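Branside Robotics Club
Minutes of the kitchen table project meeting
2026-02-12

Chair: Nour Hakim
Present: project students, the two club advisors, and a guest from the Ustholm team.

The meeting opened with the minutes of the last meeting, which were accepted with one correction. The gripper pads were ordered from Groltura, not from Shboul. Nour then put the table pictures on the screen so that everyone could follow the layout discussion. 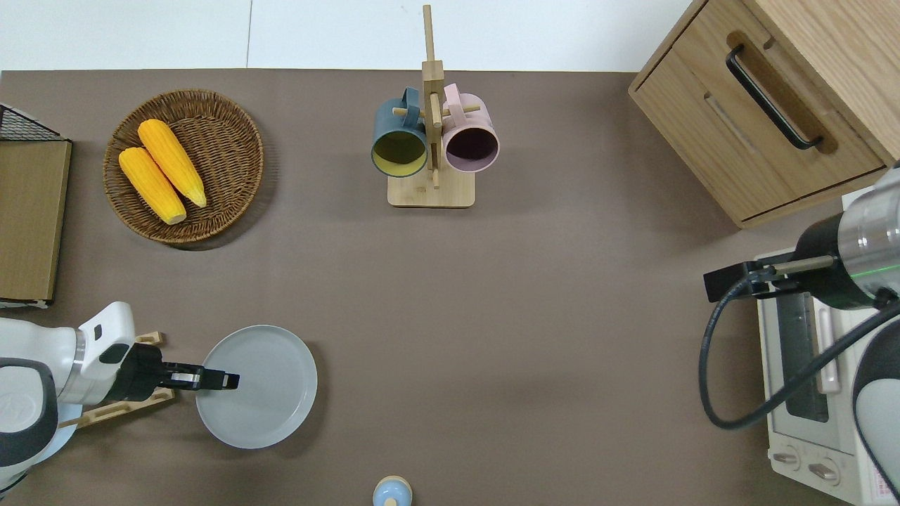
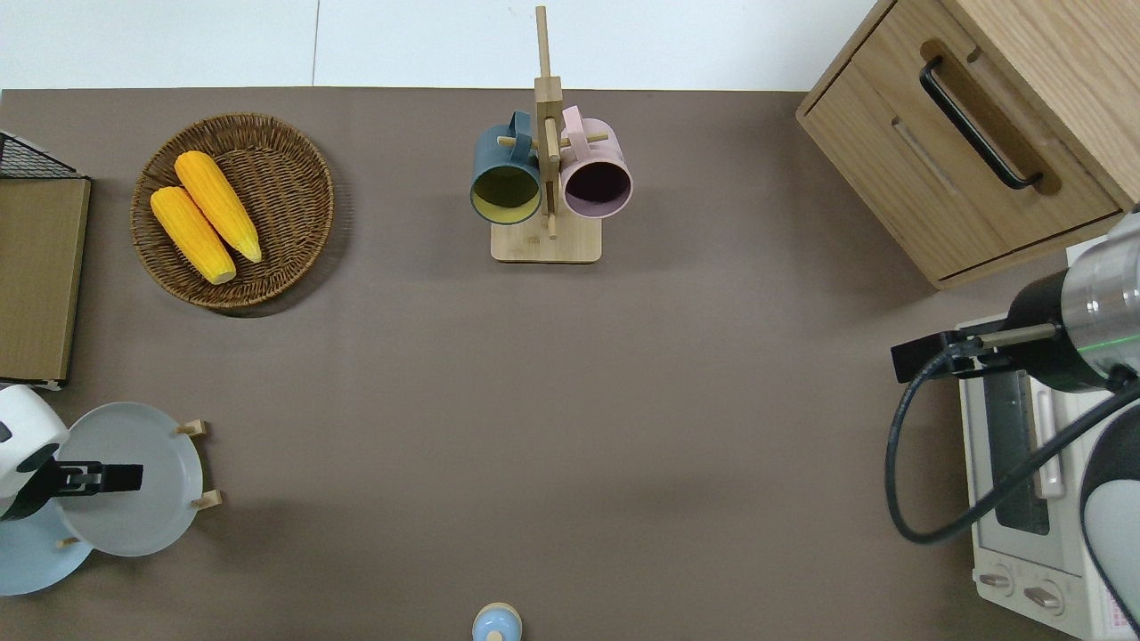
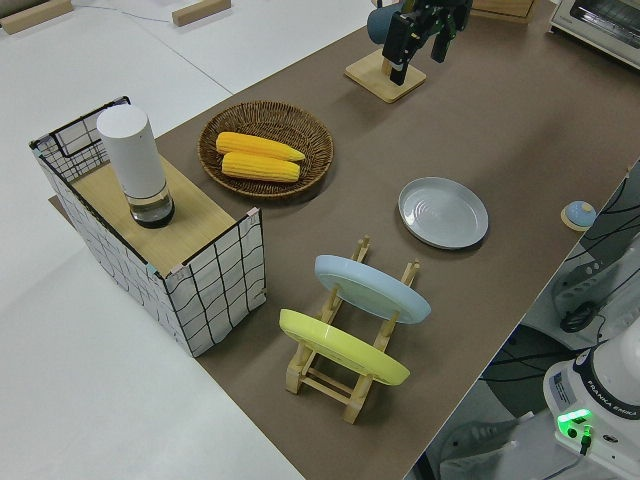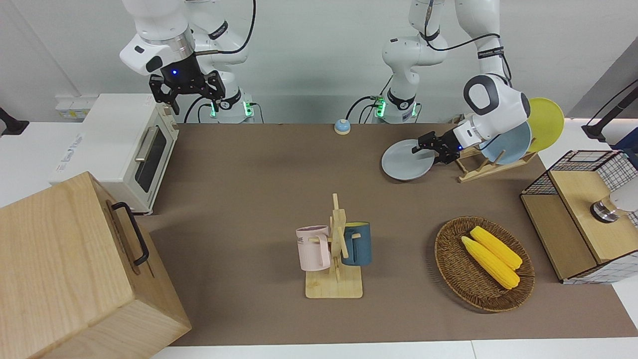

1. Table layout

The group agreed to keep the present set of objects until the April demo. The corn stays in the wicker basket and the two mugs stay on the mug tree. One student asked to add a bowl and a ladle. This was put off, as the practice list is already long.

There was some discussion about the space between the basket and the dish rack. The plate task needs clear room on both sides of the rack, and the mug task needs room in front of the tree. It was agreed to mark the positions of the basket, the rack and the mug tree with thin tape on the mat. The tape should be close to the mat color so it does not distract during the demo.

The drawer task was also raised. The handle is easy to reach from one side only. The cabinet will stay at its present angle for now.

Action: layout group to tape the mat and post a drawing in the shared folder.

2. Plate task

Nour reported on the practice log. The students have recorded 92 runs of the plate task so far, and the goal before the demo is 200. Most of the failed runs come from the same two problems: the gripper comes down too far inside the rim, or the plate touches a rack post on the way in and turns.

The advisors suggested a slower approach for the last part of the move. Two students would rather change the grip height first and leave the speed alone. It was agreed to try the grip height for one practice session and compare the logs — if there is no clear change, the slower approach will be tried next.

The guest from Ustholm said their team starts every plate run from the same arm position and had fewer problems after they did this. Nour asked that our operators do the same and write down any run where the start position was different.

Action: plate group to report back on grip height.

3. Mug task

The mug task is behind schedule. Lifting a mug off its peg is going well enough, but hanging it back up is not reliable. The students on this task asked for more time on the arms. They will get the first slot of each practice until further notice, and the plate group will move to the second slot.

It was noted that both mugs should be practiced equally. The log shows far more runs with the pink one.

4. Cables and safety

Members were reminded to check the arm cables before every run. A loop that hangs over the toaster oven can catch on the door handle when the arm moves back. Cable clips will be bought out of the small parts budget.

The rule about hands stays as it is. Nobody reaches over the mat while an arm is enabled, including to fix a fallen object. The operator stops the arm first and says so out loud. New members have to read the safety sheet and sign it before their first session.

Action: Nour to order clips and print new safety sheets.

5. Demo in April

The demo will be held in the Branside library annex. Each visitor group will be up to 13 people, and each showing will last 9 minutes. The order will be plate, mug, then drawer. If the mug task is still not ready by the final practice, it will be dropped and the corn task moved into its place.

Parents have asked whether visitors may operate the arms. The advisors said no for this year. A short talk by the operators will be added at the end of each showing — two students offered to write it.

6. Other business

The Shboul workshop has offered the club a second mat of the same size. The offer was accepted with thanks. Pick-up still has to be arranged.

The sign-out sheet for the laptops is not being filled in. Please fill it in.

The next meeting will be held after the grip height session. Minutes taken by the club secretary.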